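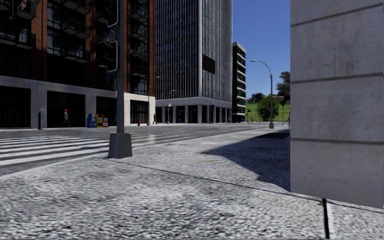
Section 4: Recording your first sound walk

Now for the fun part! By the end of this section you'll have a finished walk saved on your Storitz recorder, with chapter marks you can jump between at home. If you haven't charged the battery and put in a memory card yet, go back to Section 2 first.

Before you leave the house

1. Press and hold the side button until the green light comes on. The recorder plays two short notes when it's ready.

2. Turn the dial to WALK. This setting turns on the low rumble filter and keeps the level steady when a bus goes by.

3. Plug in your headphones and put them on. Rub your fingers together near the left microphone, then the right. If the sides are swapped, open Menu > Sound > Flip and choose Yes.

4. Slide on the foam windscreen until it clicks. Even a light breeze will spoil a recording without it.

Note: The card holds 148 walks at the normal quality setting. At high quality it holds 25, so copy your files over often if you like the best sound (and once you've heard it, you probably will).

Setting the level

5. Stand where you plan to start and press LEVEL once. Wait for the bar to stop moving.

6. Talk in your normal voice. The bar should reach the middle of the screen. Use the + and – keys to adjust it.

7. Press LEVEL again to lock the setting. A small padlock shows up in the corner.

CAUTION: Do not set the headphone volume above the orange line while you are checking levels. A car horn or a slammed gate can be painfully loud through the microphones.

Recording

8. Press the red button. Stay still for a few seconds so you have some quiet street sound at the beginning – you'll be so glad of it when you edit.

9. Walk at an easy pace and hold the recorder at chest height. Soft shoes help a lot. Stiff jackets and key rings don't!

10. Tap MARK whenever you hear something you like: a fountain, a train, footsteps changing as you go from gravel to paving. Each tap adds a chapter.

11. To finish, press and hold the red button until the screen says SAVED.

CAUTION: Take off your headphones before you cross any street. Pause the recording with a short press on the red button and start again on the other side.

Note: Each walk can have up to 129 chapters. After that the MARK key does nothing, but the recording carries on as usual.

If something goes wrong

The screen says CARD SLOW. Format the card from Menu > Card > Format. This erases everything on it, so copy your walks first.

The recording crackles. Check that the windscreen is pushed all the way down, then repeat steps 5 to 7.

Chapters are missing. Update to the September release or later, which fixes this on walks recorded in high quality.

Go on to Section 5 to move your walks to a computer and give them names.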